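Stundby Skin Clinic
Home | Treatments | Prices | FAQ | Contact

Chemical Peels: Frequently Asked Questions
Last updated 1 Jan 2025

What is a chemical peel?
A chemical peel is a liquid or gel that we brush onto the skin and leave on for a set time. It loosens the dead cells on the surface so that they come away over the following days. Peels are used for dull or uneven skin, mild sun damage, fine lines and the marks left by spots.

Which peels do you offer?
We offer a light peel and a medium peel at both of our clinics, Stundby and Cormier. We do not offer deep peels, which need a hospital setting. If we think a deep peel would suit you better we will tell you at your consultation and write to your GP if you want us to.

Does it hurt?
Most people feel warmth and some stinging while the peel is on. With a light peel this fades soon after the peel is taken off. A medium peel stings more and the skin can feel tight and sore, like sunburn, for the rest of the day. You will have a hand-held fan during treatment and you can ask us to stop at any point.

How long does the appointment take?
Allow an hour for a light peel and a little longer for a medium one. Your first visit is a consultation only. We do not peel on the same day as a first consultation, even if you have had peels elsewhere.

Can I find out more before I book?
Yes. We hold an open talk on skin treatments at the Skono lecture hall every January, and it is free to attend. The talk covers peels, needling and everyday skin care, with time for questions at the end. You do not have to be a patient. Please book a seat through the reception desk at Stundby.

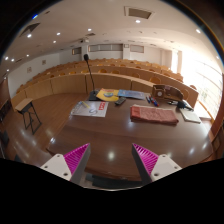 Large table in a lecture hall

How should I prepare?
Stop using retinol and any scrubs or acids five days before your appointment. Do not wax, shave or bleach the area the day before. Come without make-up if you can - if you are coming from work we will clean it off for you. Tell us if you have had a cold sore in the past, as a peel can bring one back.

Who should not have a peel?
We do not treat anyone who is pregnant or breastfeeding, who has broken or infected skin, or who has taken isotretinoin recently. Darker skin can be treated, but some peels carry a higher risk of patches of colour change, and we may suggest a gentler course. A patch test is done for everyone.

Will my skin actually peel?
It may not. After a light peel many people have a little dryness round the mouth and nose and nothing else. After a medium peel you should expect flaking for about 5 days. Do not pick or pull at it.

What should I put on my skin afterwards?
Use a plain cleanser and the Grestar barrier cream we give you, and wear a high-factor sunscreen every day, including cloudy ones. Keep out of saunas, pools and the gym for 2 days.

How much does it cost?
A single medium peel is £200. A course of light peels is £340, paid at the first treatment. The consultation and patch test are included in both prices.

What if I need to cancel?
Ring the clinic where you are booked. We ask for two days' notice - after that the deposit is kept. If you have a cold sore or a rash on the day, ring us anyway and we will move the appointment without charge.

Back to top
Contact us | Privacy | Complaints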